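4 Mar 2022

# Notes on teaching the bread task

I have moved from hand-guiding the arm to driving it remotely, and the two methods differ more than I expected. These are my notes, mainly for Remzi Eren, who takes over the rig in June and has asked me to write down what isn't in the setup file.

The task is simple to state. A small bread roll and a light blue plate are on a white table. The arm picks up the roll and puts it on the plate. One demonstration is one such transfer, saved as joint positions, gripper opening and video. The target for the first set is 457 demonstrations, recorded in sessions of 38. Anything longer and my driving gets sloppy, and the sloppiness goes into the data with everything else.

Hand-guiding came first. You put the arm into its compliant mode, take hold of it near the wrist and walk it through the motion. It is quick to learn and the contact feels natural. It has two faults. Your own arm blocks the camera for a good part of the recording, and you tend to push the gripper down harder than the motors would choose to. A model trained on those recordings copied the path well enough but pressed the roll into the table.
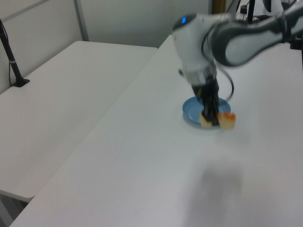 Remote control gets rid of the arm in the picture and adds a delay. I use Luvier, which maps a handheld controller to the gripper pose, and the logger is a small script of mine called Eltent. At the default scaling, a movement of the hand gives the same movement at the gripper. That is fine for crossing the table and too coarse for the last stretch before contact. I now halve the scaling with a button when the fingers get close. The change of scale is logged as its own channel, so it can be filtered out later if it causes trouble.

A few settings that matter:

- Log at 30 Hz. Faster than that and the video frames no longer pair up cleanly with the joint readings.
- Open the gripper before the descent. If you open it on the way down, the model learns to dither above the roll.
- Close in one movement. Do not squeeze, think about it and squeeze again.
- Release low over the plate. Dropping from height makes the roll bounce and the final position becomes noise.
- Start each recording from a slightly different arm pose.

The approach angle deserves more space than a bullet. The roll is longer than it is wide, so the fingers should close across its short side. When the roll lies diagonally to the table edge, the wrist has to turn to match. New drivers leave the turn until the fingers are already low, and then one finger catches the crust. Turn while you are still high, stop, check the side view, go down.

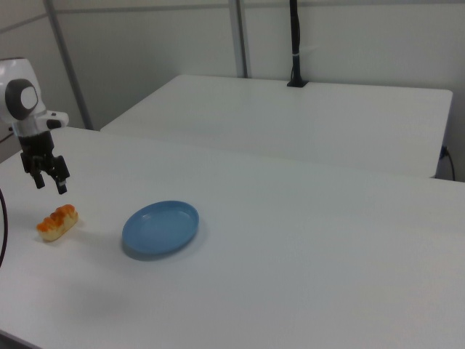 I vary the plate as well as the roll. My first batch had the plate in the same place throughout, and the resulting model went to that place whether the plate was there or not. Khairul Tjoa suggested drawing the positions from a list instead of picking them by eye, and he was right. People asked to place things at random avoid the edges and repeat themselves. The list is in the Sumampouw folder, with the table coordinates in millimetres from the near corner.

On failed attempts: keep them, but label them. If the roll slips and you recover within the same recording, mark it "recovered". If you give up, mark it "abandoned" and leave it out of training. I used to delete both kinds. The recovered ones are worth having, as they show the arm what to do from a bad position, and a clean set contains very few bad positions.

Still open: the gripper force reading drifts over a session, and I don't yet know if it is temperature or the cable. I zero it every 2 recordings for now. Remzi, the zeroing command is in the Flamorau config under "tare", and it must be run with the fingers open and clear of the table.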